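Cable Loops, Clamps and Small Screws: Workbench Tips

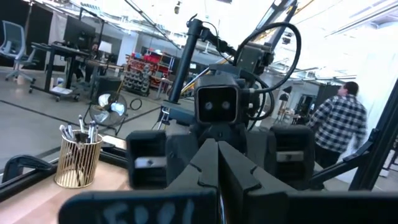

Black cable with a wide loop at the joint, and a clamp with a knob on the pole.

Updated April 26, 2022

These are the habits we have settled on in the Cosik shared workshop for benches that hold mounted gear: cameras on poles, jointed arms, lamps, anything with a cable that has to move. None of it needs special tools. Most of it can be done in an afternoon.

Leave a loop at every joint

A cable that runs straight across a joint gets pulled each time the joint bends. Leave slack. Bend the joint as far as it goes in both directions by hand, with the power off, and watch the cable the whole way. If it goes tight at any point, let out more.

For a thick cable we start with 300 mm of extra length and take some back if it snags. Thin wire can do with less. The loop should be wide and round. A tight curl puts a kink in the jacket and it will stay there.

Fix the cable on both sides of the loop and leave the loop itself free. Hook-and-loop straps are better than zip ties for this, as you will be moving them. If you do use zip ties, stop pulling when the cable can still be turned under the tie with two fingers.

Connectors

Small round connectors should go in straight. Line up the key before you push, and hold the body of the plug when you pull it out. Never pull on the cable.

Put the first strap close to the connector so the weight of the loop hangs on the strap. Check this one more often than the others.

Poles and clamps

Clamp to the frame or rail of a table where there is one. Soft wood tops dent. If you have to clamp to wood, put a scrap of hard rubber or a piece of thin board under the jaw.

Tighten the knob by hand only. Pliers will strip it sooner or later. A pole that leans a little is fine if it was set that way, but mark the height and angle with a strip of tape so you can tell later if it has slipped. We write the date on the tape.

Keep heavy parts low and close to the pole. The further out they hang, the more the clamp has to hold.

Small screws

Use the driver that fits. If it rocks in the head, go up a size. Start every screw in a part by hand before you tighten any of them, then go around in turn.

Where a metal strip is held by one screw in the middle, hold the strip flat while tightening or it will turn with the screw.

Spare screws go in lidded tubs, one size to a tub. Ours are the Nerka stacking kind, 12 to a tray. Write the size on the side of the tub, and leave the lid blank. Lids get swapped.

Labels on black cable

Black cable on black parts is hard to follow. Wrap a band of light tape at each end and write the same number on both. Yellow or orange cable is worth buying for anything long that crosses the work area. Our cable list has 57 lines in it now and is taped inside the cabinet door.

Cleaning

Dust glossy faces and lenses with a blower first and a clean microfiber cloth second. Use the cloth dry. For rails and brackets a soft paintbrush gets into the corners.

Wipe a light wood top with a damp cloth, along the grain, and dry it right away. Oil spots come up with a little dish soap if you get to them the same day.

In August, when the shop is hot, tape glue goes soft. Check the labels and the tape marks on the poles then, and replace any that have crept.

Related pages: Choosing a bench vise. Sorting a Guerreiro drawer cabinet. Hanging power strips under a table.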